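Frequently Asked Questions

I get a lot of the same emails, so I finally sat down one rainy evening in September with a big mug of tea and answered them all in one place. If yours isn't on here, write to me anyway! I do read everything, I'm just slow.

Who runs this thing?

Me, mostly. I'm Mali Kneath, and I started Pundthorpe Poster Mail out of my spare bedroom after I couldn't find anyone who'd sell me a decent print of an old railroad map. Jussara Leite does the color work and she's much pickier than I am (this is good for you). Arwel Craddock looks after the website, so if a button doesn't work, blame him.

What size are the prints?

The standard one is 18 by 24 inches. I also do a small one at 12 by 16. I don't do anything bigger right now. I tried it last year and my printer made a noise I never want to hear again.

How many designs do you have?

There are 53 in the shop at the moment. Maps are the bulk of it, then birds, then the odd ones I drew myself when I should have been packing orders.

Do you sell frames?

No, sorry! I get asked this more than anything. Both sizes fit regular store-bought frames, so you shouldn't need a custom one. If you do want something fancy, take the print with you to the frame shop and let them measure it themselves. Paper moves around a little with the weather and they'll want to see it in person.

How do you ship them?

Rolled, in a tube, with a sheet of tissue around the outside of the print so the ink doesn't rub. You can put up to four prints in one tube and you'll pay postage once. I used to mail the small ones flat with cardboard and too many of them came back bent, so now everything gets rolled.

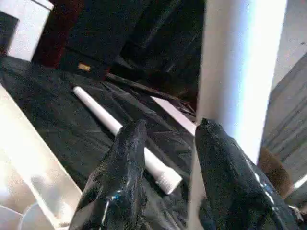 A long white tube.

My print won't lie flat. Help!

Totally normal, it's been curled up for days. Lay it face down on a clean table, put a sheet of plain paper over it, and stack some heavy books on top. Leave it overnight. If the corners are still lifting in the morning, give it another day. Please don't iron it. Someone asked me if they could iron it and I had to go lie down.

How long will my order take?

I print twice a week and mail things the next morning. Inside the US it's usually with you within a week after that. Overseas is anyone's guess, I've had one reach Portugal before one reached Ohio.

What if it shows up damaged?

Send me a photo of the print and a photo of the packaging, and I'll mail a new one. You don't have to send the old one back. My neighbor Mererid Bowen uses the ones I mess up as drawer liners and she swears by them, so there's an idea.

Can I get a refund if I just don't like it?

Yes, within 30 days, as long as it comes back in good shape. You pay the return postage on that one. Roll it with the picture side out, it's easier on the paper.

What's the Prorkham map and why is it always sold out?

Oh boy. It's the harbor map with the little sea monsters, and I only made 545 of them. It sold out once, I found 2 more behind the bookcase, and those went in an afternoon. I'm not reprinting that edition because I told everyone who bought one that I wouldn't. There's a new version in the works with different monsters. Sign up for the newsletter if you want first crack at it. (There are 1217 of you on that list now, which makes me a bit nervous every time I hit send.)

Can you make a map of my town?

Maybe! It depends on whether I can find a good old map to work from. Tell me the town and the county and I'll have a look. I take on a few of these in the winter when the shop is quieter. Berwyn Gronow asked for one of the lake where he learned to swim, and it ended up being one of my favorite things I've made.

Do you sell to stores?

A couple, yes. Wholesale orders start at ten prints and you can mix designs. Email me with the name of your store and where it is, and I'll send over the price sheet.

Can I pick up in person?

Not at the moment, it really is just a bedroom.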